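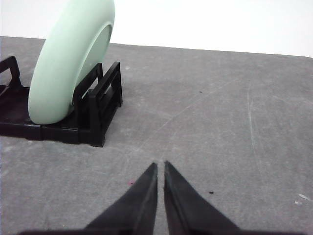 A reader in Dralach wants to know whether a soup supper can be done at all without somebody spending the whole day at the stove, and since that has come up on this list more than once I'm going to answer it at proper length. Get a cup of something. The message it comes from is quoted below for anybody who joined after it went out.

> Hello everyone,
>
> We've been talking on our street about starting a monthly soup supper like the one you have in Sugden. We have the use of a big room with a small kitchen, and neighbors who say they'll come. What worries me is the cooking. I've made soup for six. I have never made soup for 40. Do you multiply everything? Do you cook it there or bring it? And what do you do about the people who don't eat meat, or can't have milk, without ending up making five soups?
>
> Also, please tell me about bread, because my oven is tiny.
>
> Thanks for any help, and sorry for so many questions at once.

First of all, never be sorry for questions! The list had gone so quiet over the summer that I was beginning to think I'd broken the settings again. And your questions are just the ones we had when we started, when I was sure that feeding a roomful of people called for some special talent that had been handed out on a day I was home sick.

So, do you multiply everything? Most things, yes. Beans, potatoes, carrots, water, all of that you can scale straight up and you'll be fine. Salt I would hold back on. Put in half of what the arithmetic tells you, let it simmer a good while, then taste and go on from there. Strong spices are the same, and hot pepper most of all. I once multiplied the cayenne faithfully along with everything else and there were people drinking water by the pitcher. They were very kind about it, and one man had seconds, but I could see his forehead shining from across the room.

Liquid needs a little watching too. A wide, deep pot loses less to steam, for its size, than your pot at home, so if you multiply the water exactly you can end up with something thinner than you meant. Start a few cups short. You can always add from the kettle.

As for where to cook, we cook at home and reheat at the hall. Two households make one pot each the day before. The important part, and please take this seriously, is cooling it. A full stockpot left on the counter overnight stays lukewarm in the middle for hours and hours, and it isn't safe. Ladle it out into shallow pans while it's hot, get those into the fridge as soon as they've stopped steaming hard, and pour it all back together when you're ready to reheat. Then bring it up to a real boil, stirring right down to the bottom, and let it bubble for a bit before you turn it down to serve. It's a nuisance and it takes up every shelf you own. My mustard lives on the porch one night a month.

On the meat and milk question, we settled on two soups and never more. One is always beans or lentils with no meat and no dairy in it whatsoever, and the other can be whatever the cook is in the mood for. Cream, cheese, yogurt, croutons and bacon bits go in bowls on the side, and people dress their own. I wrote up the bean soup for the newsletter a while back, and as several of you have told me your copy has gone missing (mine had a pot ring on it), I'll paste the whole thing in.

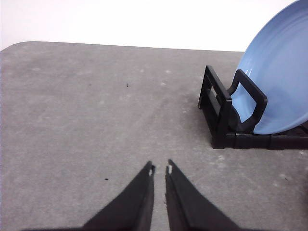 **The Bean Soup, Written Down at Last**
*By your listkeeper, for the Sugden Supper News, July*

I have been asked for the bean soup so many times, and have given such vague answers, that I finally stood over the pot with a pencil. These amounts fill one large stockpot and will feed 40 people if there's bread and a second soup on the table. If yours is the only soup, you'll want half as much again.

You need:

- 9 pounds of dried white beans, any kind
- a big bag of onions, enough to make a heaping mixing bowl once chopped
- two bunches of celery, leaves and all
- carrots, as many as you have patience to peel
- two whole heads of garlic
- olive oil, and be generous with it
- four large cans of chopped tomatoes
- a handful of bay leaves and plenty of dried thyme
- greens to finish, such as kale or chard
- salt, black pepper, and a splash of vinegar

Soak the beans overnight in far more water than seems necessary. They swell up like anything, and if you use one container you may come down in the morning to beans on the floor, so split them between two.

Drain them, cover with fresh water, and boil hard for ten minutes before turning them down. Then simmer until they are soft all the way through. I can't tell you how long that takes, though I would love to. Fresh beans from a shop that sells a lot of them might be done in an hour. The sack I bought from the back shelf at Zivlow took most of an afternoon, and I suspect it had been there through a change of ownership. Leave the tomatoes out until the beans are tender, as the acid keeps the skins tough.

While that's going on, cook the onions, celery and carrots slowly in the oil in your widest pan. You'll have to do it in batches. Don't hurry this part — it's where nearly all the flavor comes from, and pale, half-cooked onions will give you a pale, half-cooked soup. Add the garlic near the end so it doesn't scorch.

Put everything together with the tomatoes and herbs, and mash a few ladlefuls of beans against the side to thicken it. Simmer, taste, salt, taste again. The greens go in when you reheat, and the vinegar goes in last of all, a little at a time. You'll notice the moment it brightens up.

And that's the end of the newsletter piece. I'd only add that the soup freezes nicely if you leave the greens out, and that a rind of hard cheese dropped in is delicious but then of course it isn't the no-dairy soup anymore, so save that trick for home.

Now, bread. I don't bake for the suppers. I love to bake, and I tried it twice, and both times I arrived cross and covered in flour. We ask people to bring a loaf if they'd like to, any loaf, and we buy a few more as a backup from the bakery on Stadis Street, who will slice them if you call before noon. What's left over gets cubed and dried for croutons the next month. Cornbread is the other answer to a tiny oven, since it bakes fast and you can get through several pans while the soup heats.

You didn't ask about numbers but you'll be wondering. Our smallest turnout last winter was 53, on a night of freezing rain when I had told everyone at home we'd be eating leftovers until spring. The biggest was 62, and we ran out of the lentil. Please don't let those figures scare you, we were much smaller at the beginning. If you do run short, a pot of plain rice makes soup go a surprisingly long way, and I keep a bag in the hall cupboard for that purpose.
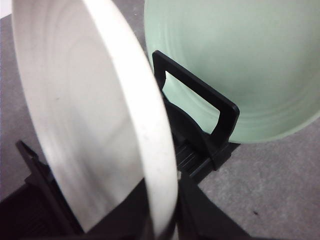

Somebody from the far end of Stadis Street wrote to me privately that all of this is well and good, but the Dralach folks should start with chili, seeing as chili forgives everything and soup forgives only some things. I passed on that I would share the thought with the list, and so I have. There's a lot in it. Chili holds its heat better on the way over, it doesn't slosh in the car, and you can serve it on rice or a baked potato and call it a full dinner. Against that, everyone already has strong feelings about chili, and beans or no beans is a fight I wouldn't want at a first supper. Maybe a third or fourth one, when people like each other enough.

The same message asked if we could move the serving time up from six-thirty to six for families with little ones. I'm in favor, but I'd like to hear from the people who come straight from work before we change anything. Please reply to the list and not just to me, so that I don't have to copy everybody's opinions out by hand.

Dralach, do write back and tell us how you're getting along. If you would like to come and stand in our kitchen for one supper before you try your own, you'd be very welcome, and we'll put a ladle in your hand. I also have a spare stockpot with a slightly wobbly lid that you can borrow for as long as you want. It's too big for my car trunk with the groceries in, so you'd have to come and get it.

Warmly,
your listkeeper in Sugden

P.S. The lentil recipe will have to wait for another message. I've only ever made it by eye, and I need to go stand over that one with the pencil too.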